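Shop > Walls & Ceilings > Finishing Plasters > Amaral Fine Finish

Plasters Primers Trowels Samples Help

October
By Maureen Bramwell

Amaral Fine Finish Plaster, by Floltico

If you have ever stood in an old kitchen in the late afternoon and wondered why the walls looked so much kinder than the ones at home, there is a fair chance you were looking at hand-troweled plaster. Amaral is our go at putting that look in a tub. It is a ready-mixed finishing plaster for inside walls and ceilings, made at our works in Plolunthorpe, and it has been the thing people write to us about more than anything else we sell (which still makes us very happy, I have to say!).

It comes as a thick white paste, a bit like cake frosting that has been left in the fridge. You open the tub, give it a good slow stir with a clean paddle, and off you go. There is no powder to weigh and no racing the clock while it sets in the bucket. Gareth Bunting, our mixer, spent the better part of two winters getting it to stay workable long enough for a person who has never held a trowel before, and he is still fussing with it when he thinks we aren't looking.

Put it on in thin coats. Most walls want 3, and we would much sooner you did three skinny ones than one fat one, which will only sag and crack and make you cross. Leave each coat overnight. Hold the trowel nearly flat, keep your strokes short, and let them cross over one another any way they like – the slight unevenness is what gives you that soft, shifting look when the light comes in from the side.

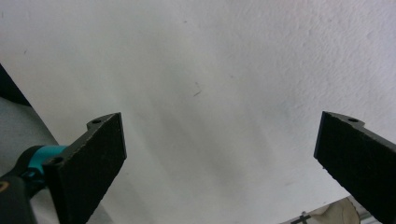
Pale white with a softly mottled texture, seen close up.

You can leave Amaral bare in bedrooms, hallways and living rooms. In a bathroom, or behind a stove, please give it two coats of Fisto, our clear matte sealer. Fisto does darken the white by a hair, so try it on a sample board first and look at it both in the morning and with the lamps on. Hayley Parsons on our order desk will gladly mail you a board if you ask, and she'll talk you through primers too, especially if you are going over old gloss paint, which needs a good sanding whatever anybody's brother-in-law has told you.

Small marks and dings are easy to live with. Save a jam jar of plaster from the job, dab a little on with a fingertip, and smooth it with a damp sponge. Larger chips want a filling knife and a bit more patience, but the patch blends in nicely once it is dry.

The details

Tub size: 9 liters
Color: white (can be tinted; ask us for the color card)
Coats: 3, thin
Drying: overnight between coats
Use on: primed drywall, old plaster, cement board
Keeps: 8 months unopened, somewhere cool and free of frost
Clean up: warm water, before it dries on your tools

We make Amaral in batches of 1,000 liters, so if you are doing a big room, do order it all together and mention the room in your note. Milan Martens packs the tubs and will match the batch numbers for you. Trowels are sold separately – Kai Ruppert has written a friendly guide to picking one, and you'll find it on the Trowels page.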